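Notebook, manipulation group
February 5, 2018
Visit to Trekik, upper floor. Demonstration of the Nemon hand-held gripper, open session.

Went over with Setareh Kiani. Purpose of the visit was to decide whether the Nemon tool is worth borrowing for the Rostami cell, where we still program every pick by hand. Notes below are in the order I wrote them down, tidied a little for spelling. Setareh has her own notes on the software side and will put them in the shared folder.

Arrival and sign-in were quick. Short talk by the host, mostly on how they collect demonstrations and how many they need for one task. Their number for the basket task is 200 good runs per operator before they train anything. They have 1,220 in total across all tasks. I asked how many runs they throw out and got an answer that depended on who was answering. Setareh wrote both versions down.

Main points from the talk:

The hand-held tool and the arm are meant to carry the same fingers, so that contact looks the same to the model in both cases. They said this twice. I agree with it in principle. Our own trouble on the Rostami cell came from teaching with one fingertip and running with another.

Pose comes from tracking, with square markers on the fixed equipment as reference. No external camera cage. Good for us, we have no room for one.

Finger opening is logged at the same rate as the pose. They did not say how the two clocks are aligned. Follow up.

Operator wears a headset during collection. I asked about session length. They stop after 44 minutes, break, then continue. The stated reason is neck fatigue, and drift in how people grasp once they are tired.
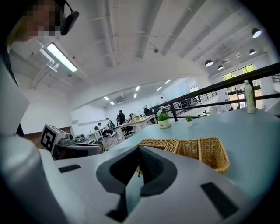

Reach was the question I came with. The hosts keep the task table a fair distance from the arm's bench, and the operator works the table by hand while the arm stays where it is. The two wicker baskets on the light blue-grey table are set side by side, with the potted plants and the tall bottle farther along toward the railing, so any approach from the far side has to clear something tall. I would have put the tall things on the near side first, to force the wrist to turn early. Their view is that the operator should meet obstacles as they come and the model should sort it out. We did not settle this. For our cell the question is less open: the tote walls are high on all four sides and the wrist has to come in steep whatever we do.

Tried the tool myself, two short turns.

First turn: basket handling, no load. The balance is nose-heavy and you feel it in the wrist when the tool is held level. The trigger has a dead zone at the start of its travel and I kept closing late. Setareh had the same complaint without my prompting. Host says it is adjustable in firmware, default is set wide so that new operators do not log false closes.

Second turn: slow approach, stop, back off, repeat. Much better once I stopped trying to steer with the forearm. The tracking held through all of it, including when I turned my back to the marker on the arm side, which I did on purpose. No jump visible on their monitor. I would want to see the raw log before believing it fully.

Fingers. Soft pads, compliant enough to wrap a basket rim. I pressed one with a thumb and it came back slowly. Asked about wear. They change pads when the edges start to tear and do not keep a schedule. We would need one. Cost per pair not given; Setareh to ask in writing.

Light. The room has a big window on the railing side and ceiling lights on top of that. I asked if they collect with the blinds down. They collect as the room is, on the theory that variation helps. Our cell has one fixed lamp and no daylight, so their data would probably transfer badly to us without some extra runs under our own light. Wrote this down as a point against buying their dataset along with the tool.

Other people were working at the desks at the back through the whole session. The hosts do not clear the floor for collection. Same theory as the light. 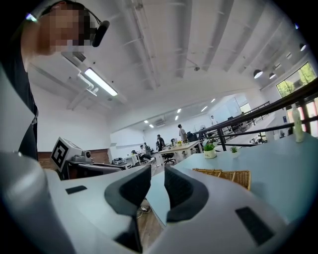 Tool held over the gap beside the task table, fingers apart. Cables on the floor below.

Cabling needs thought if we bring this in. Our floor rule is nothing loose inside the yellow line, and an operator in a headset is not looking at their feet. Overhead reel or a battery pack. Host mentioned a battery version — no date.

Talked with the Tendon people on the way out. They had come for the same demonstration and are looking at it for kitting. They run a glove instead of a gripper at the moment and are unhappy with the finger mapping. They offered to swap a day in their lab for a day in ours. I said yes, subject to the cell being up in February. Setareh thinks it will not be. We will see.

Comparison with what we have:

Teach pendant: slow, exact, dull to use. Fine for two of our parts, useless for the soft bags.

Hand guiding on the arm: ties up the arm, and the operator ends up fighting friction in joint four.

Hand-held tool: arm stays free for production during collection. This is the whole case for it as far as I am concerned. Everything else is detail.

Open items:

Clock alignment between finger log and pose log. Me.

Raw tracking log from my second turn, if they kept it. Me.

Pad price and lead time. Setareh.

Payload limit of the hand-held version. The sheet gives one for the arm side only. Setareh.

Mounting pattern. The flange drawing they handed out does not match our adapter plate, holes are on a different circle. Could be an old revision. Will measure ours again before complaining.

Dead zone setting: ask for the range and whether it is stored per operator.

Provisional view: borrow one unit, run the bag task only, own light, own totes. Do not buy the dataset. Setareh agrees on the dataset and is less sure about the bag task, she would start with boxes so that a failure can be blamed on one thing at a time. Fair point. Boxes first, then bags if the pads hold.

Flange drawing and the spec sheet are in the Nemon folder, second drawer.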